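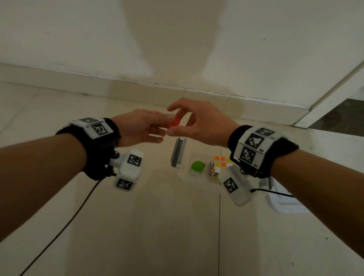 2. Planning and Budgeting for Your Equipment

Read this section before you place an order. It covers the Bridham wrist tracking set and the items you need to buy or set aside for it. Installation starts in Section 3.

2.1 Work out what to order

1. Decide how many people will record at the same time. Each person needs one full set, left and right. The two sides are not interchangeable.

2. Order 2 spare wristbands per set. Bands are treated as consumables and are not covered by the warranty.

3. Check the cable length. Measure from the operator's working position to the recording computer, following the route the cable will take. For work done at floor level, measure along the floor and allow slack for both arms to reach forward.

4. List the small objects for your tasks. Puzzle cubes, trays and small containers can be bought locally and should go on a separate budget line.

Note: Marker faces wear with handling. Budget for one replacement marker sheet per set each year. Replacement labels must match the codes printed beside the original markers.

2.2 Set the budget

1. Enter 900 dollars per set for accessories and spares. This does not include the recording computer.

2. Add 47 dollars per set for shipping if you order from the Brukside warehouse. Orders placed through Bataineh are quoted separately.

3. Keep training on its own line. One operator session takes 2 hours and should be booked before delivery.

4. Send the completed sheet to Milan Maes in Orders. Technical questions about cable routing go to Valdis Šimkus.

Note: Prices in this section were checked on 2021-06-25 and hold for orders received by the end of September.

2.3 Choose the space

1. Pick an area with even light. Glossy floor tile can be used, but check for glare on the marker faces before you commit to the room.

2. Leave room for the operator to kneel or sit with both arms extended.

3. If the area is next to a doorway, keep cables out of the walking path.

CAUTION: Cables on the floor are a trip hazard. Include cable covers in your order if other people will pass through the area.

CAUTION: Do not substitute third-party wristbands. The modules may shift during use and the set will need to be calibrated again.

For sites replacing an older Cadelell set, see Section 2.4 before ordering brackets.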